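How to Make Cold Brew Coffee Concentrate at Home

If you've been buying cold brew by the bottle, I think you'll be pleasantly surprised by how little there is to making your own. I started one January when my kitchen was freezing and it made no sense at all to want iced coffee (I wanted it anyway!), and I've kept a batch going ever since.

You'll need 158 grams of coarsely ground coffee, 1,000 grams of cold water, a big jar, a strainer, a paper filter and a clean bottle with a cap that closes well. I use the Brorno dark roast, but any coffee you already like hot will do nicely. 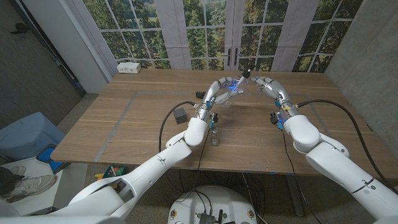 A clear bottle with a small black cap.

Put the grounds in the jar first, then pour in half the water, slowly, going around in circles. Give it a gentle stir and wait a few minutes while everything soaks, then add the rest. Don't stir hard at this point, or you'll be straining sludge tomorrow morning.

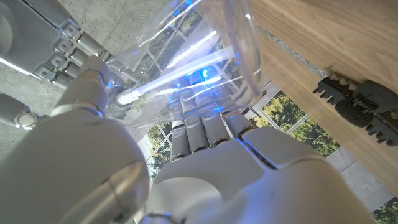

Cover the jar and leave it on the counter overnight. I find 14 hours just right for a dark roast, while lighter ones like the Ochoa blend want a bit longer. If your kitchen runs warm, put the jar in the fridge and give it a full day.

Now for the straining, my least favorite part. Go through the strainer first, then through the paper filter, and please don't squeeze the filter, however slow it gets! Go and empty the dishwasher. It will get there.
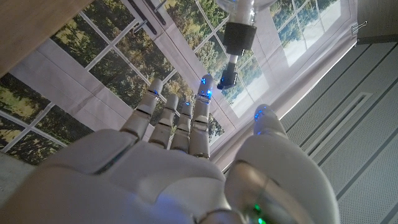 Clear, with black fittings.

Pour the concentrate into your bottle, leaving a little room at the top so you can shake it, and write the date on a piece of tape. It keeps in the fridge for 8 days, though mine has never lasted that long.

To serve, mix one part concentrate with two parts cold water or milk over plenty of ice. My sister-in-law likes hers half and half, which keeps her up until midnight, so start weak and work your way up.

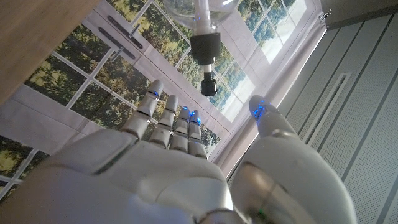
Four fingers and a thumb, all in white and pale gray.

The used grounds can go straight into the compost, and the jar only needs a good rinse with hot water before the next batch.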